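About Plendance

Plendance tracks changes to federal and state regulations and reports them to the companies that must follow them. The office is in Rosmont. The current register covers 862 rules.

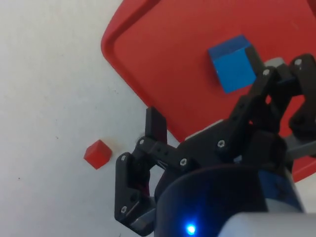
Each entry lists the issuing agency, the comment deadline and the effective date. Entries are checked every June.

Services
Rule alerts by email
Comment filing, up to 40 pages 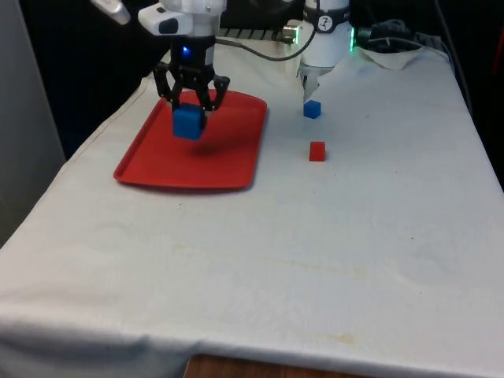
Ownership

Plendance is owned by Wunderlich and files its own lobbying reports.
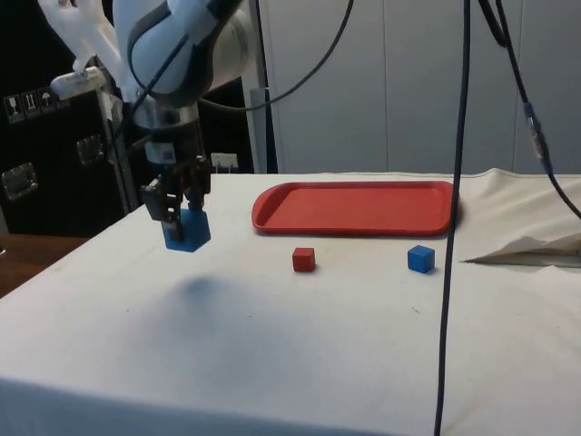

Blue cube held in the gripper

Register last revised 2018-09-29.

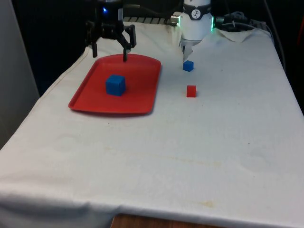 Red tray and cubes on the white cloth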